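October 3, 2022
Posted by the author

Budget day tomorrow, so naturally I spent all of today second-guessing the budget. I have been carrying the same spreadsheet since June and I think I know every cell by heart. There's one arm on it, one gripper, one spare set of fingers, and a line called "misc" that keeps getting fatter every time I open the thing.

The arm is settled, at least. We're going with the Plumar, even though the Lightfoot people called again this morning and were very nice about it (they are always nice, it's exhausting). The Lightfoot is lovely but it wants its own stand, and the stand wants its own line, and I've run out of places to hide lines. So Plumar it is, and I can stop reading spec sheets in bed.

The gripper is where I keep going around in circles. Jokis wants $1000 for theirs and $400 for the extra fingers, and Ulmont will lease me one for 2 months with the fingers thrown in. Leasing sounds smart until you remember that I never send anything back on time! But if I buy and the fingers are wrong for small kitchen stuff, I'm stuck with them. So I went back to the simulator after lunch and ran pickups on the marble counter setup until my coffee was stone cold, 30 of them, mostly jars and shakers and cans.

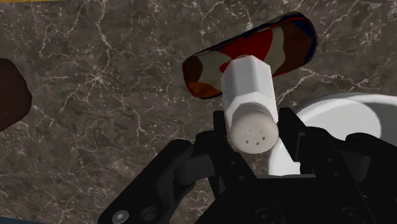 Simulator, marble counter – white shaker in the gripper, can lying behind it.

The shaker is the one I care about. It has those flat sides, and I want to know how any set of fingers deals with flat sides before I pay for them. Round things I worry about less. I also want a taller jar in there, and something squashy like a bread bag, but squashy things are a pain to simulate and I'm not doing that tonight.

What I keep coming back to is that the simulator costs me nothing but evenings, and a wrong gripper costs me the whole misc line plus the embarrassing email. So I moved the fingers into their own row, marked them "hold," and put the Ulmont lease in as the main plan with Jokis as the backup. It felt good for maybe ten minutes. Then I noticed I'd left out shipping for everything. Everything! Both directions for the lease, too.

Still to do before bed: fix shipping, ask Ulmont whether wear on the finger pads counts as damage, find out if the Plumar comes with the mounting plate or if that's extra – I bet it's extra. And move the table budget somewhere, I suppose, as the arm does need a table to sit on.

2 comments | 0 shares

Contact | © 2022 | Back to top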